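Prasdale Repair Room: autumn hours and what we can take

The Repair Room in the old Hemar building has new hours from 12 Mar 2025. We'll be open from 10 am to 2 pm on the second and fourth weekend of each month, and the Maes Street door will be the only entrance while the council replaces the ramp at the back. If you need step-free access, ring ahead and we'll meet you at the loading bay.

Last year 626 items came across the bench. Lamps, toasters and kettles made up most of them, followed by clothing and then small furniture. The furniture table is staying, but we've had to put a limit on size. If two people can't carry it from the car, please send us a photo before you bring it in. Dining chairs with loose joints are fine, and so are stools. We can't do cane seats at the moment.

Bookings are still done through the sheet at the library or by email. Each slot is 20 minutes for a first look. If the job is going to take longer, you can leave the item with us and collect it at the next session. Labels must have a phone number on them. We have a heater, two radios and a child's scooter on the shelf with first names only, and they'll go to the op shop at the end of April if they're not claimed.

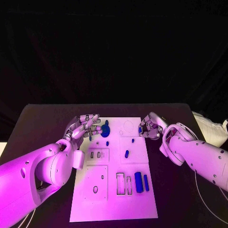
Electrical items are tested and tagged before they go home, and that costs $5. Everything else is by donation. We don't open microwaves or anything with a swollen battery, and batteries of that kind shouldn't be brought into the building at all. The transfer station on Zikel Road has a drop-off point for them, next to the paint.

Rūta Rimkutė has taken over the sewing table. She can do zips, hems, torn pockets and most patching, but she asks that clothes be washed first and that you bring your own zip if the colour matters to you. The haberdashery near the post office closes at noon on weekends, so get it beforehand. She's also after an overlocker in working order. A domestic one would do.

The $2,000 grant we applied for in spring came through, less than the amount we asked for but enough to replace the soldering station and buy a proper vice. About 900 of it has been spent so far. The rest is set aside for insurance, which is due again in winter, and for a second extension reel - the one we have doesn't reach the far bench.

We've had several offers of old tools, and thank you for those. We have plenty of hammers and more screwdrivers than the drawers will hold. Small clamps would be useful, and so would sharp fabric scissors, fuses in the common sizes and glass jars with lids that fit. Leave them at the front counter during opening hours, not outside the door, as things left out overnight got soaked twice in February.

Parking on Maes Street is limited to one hour. The oval car park is a five-minute walk and has no limit on weekends.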